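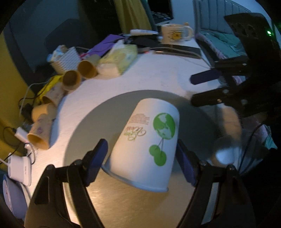
## Mar 23, 2021 — money day

Right, I've put it off since January and today I finally sat down with the spreadsheet. The grand total for the grippers, spares and a proper second arm came to 3,023, and I had to go and make a tea before I could look at it again.

The Virkberg quote is the sensible one. It's got the mounting plates thrown in, and they'll sell the rubber finger pads separately, so I'm not buying a whole new finger every time a pad goes smooth (158 for a bag of them, mind, which feels cheeky for little bits of rubber!). Larnimberg are cheaper up front but want almost double for delivery and won't say when. I've been caught out like that before with the Lui cables and I'm still cross.

Paper cups are so fussy. Squeeze a bit too hard and the side caves in, too soft and it slides off the pads, and upside down you've got the narrow end at the top, so the fingers have to sit lower than you'd think. I want softer pads on the list for that alone. I've put down 2 sets and may sneak in a third.

Things I keep forgetting to cost:

- more cups, as they crumple and I'd like a few sizes
- a longer power strip — the desk is all plugs and chargers at one end
- a clamp lamp, the shadows are driving me mad
- 10 per cent on top for whatever breaks first

The arm itself can wait until the Stastmont money comes through. I did fill in the whole order form and then sat there with my finger over the button, and closed it again. Pads and plates first, I think. Must ring Virkberg in the morning and ask if the quote includes VAT.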